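Cartridge Return Programme: Frequently Asked Questions

Who may take part?
Any office or school holding a Stultent supply account may return used toner and ink cartridges at no charge.

How many cartridges are needed for a collection?
The minimum is eight. Smaller quantities may be left at the Bruner depot.
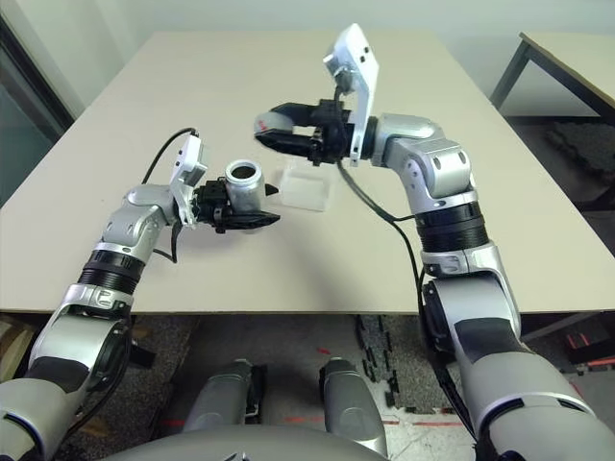
Are other containers accepted with the cartridges?
Cartridges must be packed on their own. Other items, such as the short silver can held in the black gripper, belong in your local recycling and will be returned at the sender's cost.

What happens to damaged cartridges?
They are sealed in a bag, labelled and sent to Stetsiuk for material recovery. Please do not tape over the serial number.

Whom should we contact?
Write to Sieglinde Kasten, Returns Office. Replies are sent within five business days.

Last updated 23/01/2019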